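Subject: Re: [laundry-room] Red things, the basket, and the filter
From: Huiling Xie
To: laundry-room list

Haiyan Wan wrote:

> Hi all,
>
> I moved into the second floor in April and have used the front loader
> downstairs a handful of times. Three questions.
>
> 1. Can I put a red top in with white things if I wash cold? I don't
> have enough laundry to run two loads and it feels like a waste of
> water.
>
> 2. My last load came out with a sour smell. I used plenty of
> detergent, so I don't think it's that. Is the machine dirty?
>
> 3. I can't read the notice on the front of the machine. Is it
> anything I should know?
>
> Also, is it all right to leave a basket down there between loads?
>
> Thanks,
> Haiyan

Hi Haiyan, and welcome.

I'll take these in order. Jianhua Long and I looked after the machine for a couple of years before the sign-up sheet moved to Chunhua Xu, so most of this is from use and some of it is from the manual, which is in the drawer under the sink.

On the red top. Cold water helps, but it won't save you if the dye is loose. New red cotton is the worst. Before you mix anything, wet an inside seam, press it hard with a white paper towel and look at the towel. If there's any pink on it, wash the red thing alone, or with dark clothes, for the first few washes. If the towel stays clean I would still keep it away from anything white that you care about. Old socks and dish towels are another matter.

If you only have a little laundry, ask on the list. Yiran Lü and I have shared a dark load more than once. You can also wash one red item by hand in the sink in five minutes and put it through a spin afterward.

The other thing about mixed colors is that they tend to get left in one heap in the basket, and if the heap is damp the color can move before the wash even starts. Gym clothes and wet towels do this. Sort them upstairs if you can and bring down one color at a time.
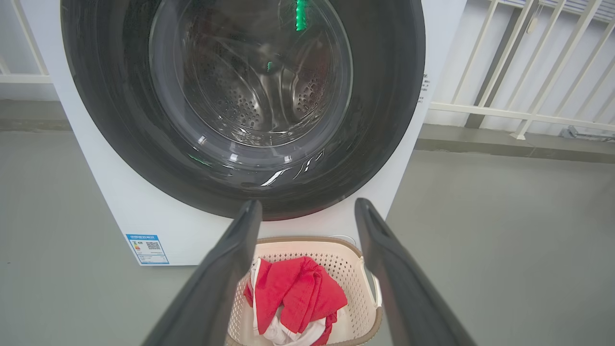

The sour smell is more likely to be too much detergent than too little. A front loader uses less water than the old top loader did, and extra soap stays in the fabric and in the rubber around the door. For a half load I use two tablespoons of liquid and no softener. The Lemow powder that people leave on the shelf is fine, but the scoop in the box is far too big, so fill it to the first line only.

After your last load, pull the rubber ring back with a finger and wipe inside the fold with a dry cloth. Hair and lint collect at the bottom of it, and now and then a coin. Then leave the door open by a hand's width. Please don't shut it overnight. We had a bad spell two winters ago when the door was being closed after every load, and it took several hot empty washes to get rid of the smell.

Rewash the sour load with no detergent at all on a warm cycle, add an extra rinse, and hang it up as soon as it stops.

On the notice. The heading is 温馨提示, which means a friendly reminder. You see it on all kinds of things. The lines under it are small and I won't try to translate them from memory in an email. If you catch me or Jianhua downstairs, one of us will go through it with you.

The filter is behind the round cover low down at the right of the front panel. Lay an old towel on the floor before you open it and have a shallow tray ready – up to 2 liters can come out. Turn the inside cap slowly and let it drain before you take it all the way out. Chunhua has the cleaning dates. Please don't open it in the middle of somebody's wash.

On the basket. Leaving it on the floor in front of the machine while you load or unload is fine, and that's the easiest place for it.
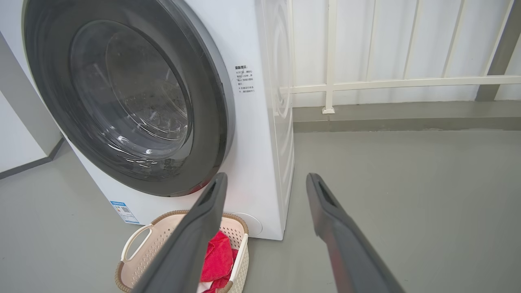 Basket on the floor by the washer, with the red cloth and some white showing.

Leaving it there between loads is where people get annoyed. The room is narrow and the next person has to move your things to get at the door. Take it back up with you, or put it on the shelf with your room number on a piece of tape. Mine says 231. I'd also go for a basket with holes in the sides if you're buying one. The solid tub I had from Norano kept everything damp, and I gave it to Yiran for potting soil.

Set a timer on your phone when you start a load. The quick cycle is long enough to go up and forget all about it.

One last thing for everybody – the drying rack has a loose foot on the left. I'll fix it this week if someone can lend me a small screwdriver.

Huiling

Recent on this list
Drying rack, loose foot
Gray sock found behind the sink
Who has the drawer key?
Sign-up sheet for April
Lemow powder, box nearly empty
Re: Re: Noise during spin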